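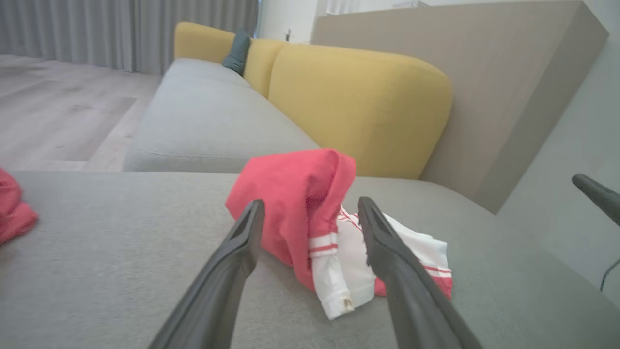

**Clothes swap moves to Holtach library**

The children's clothes swap in Holtach will move to the library from February, after outgrowing the back room of the Coppens bakery.

Nearly 200 families used the swap over the winter, according to organiser Annelies Meijer. Jumpers, hooded tops and school trousers go fastest, and coats in the larger sizes are always short.

The library has offered its ground floor reading room between 10am and noon, with 60 rails and shelves on loan from the clothing charity Clulta. Parents can bring up to ten items and take the same number home. Clothes should be washed and have working zips. Shoes will be accepted for the first time, but underwear and car seats will not.

"We had pushchairs queuing past the bread counter," said Meijer. "It was time to find more space."

The town council has given £1,000 towards hangers and storage boxes. Anything left at the end of the month goes to the Jendis family centre.

Seren Eynon at the library is taking names for the sorting rota. Entry is free and there is no need to book.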